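3.2 Catalog records and page length

The second source of error lies in the retailers' own records. Sarkley and Irkik both sell used and new copies of crime and history titles, and both list a page count for each edition. We matched 2,369 records by ISBN and compared the page counts. Where the two sellers disagreed, we took the figure printed in the publisher's spring list, when one could be found.

Most differences were small. A gap of two or four pages usually came from counting the blank leaves at the back, and we treated such pairs as equal. Larger gaps were more common among reissues. In several cases the record for a paperback had been copied from the hardcover, along with its height and width, and only the ISBN had been changed.

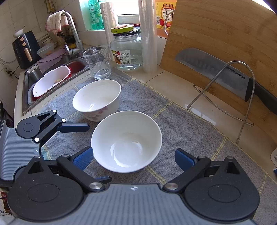 Figure 2

E-books were handled separately. Dornitz, which supplies listing data to both sellers, fills the page field for an e-book from the print edition if there is one and leaves it blank if there is not. Around 2,000 of the matched records had a print edition behind them. The rest were left out of the length analysis but kept for the work on subject headings in Section 4.

Subject headings were less reliable than page counts. The same book could be filed under true crime by one seller and under biography by the other. We followed the Hsieh scheme, in which a title keeps every heading it has been given and no heading is ranked above another. This makes some shelves look fuller than they are, and the totals by subject therefore add up to more than the number of books.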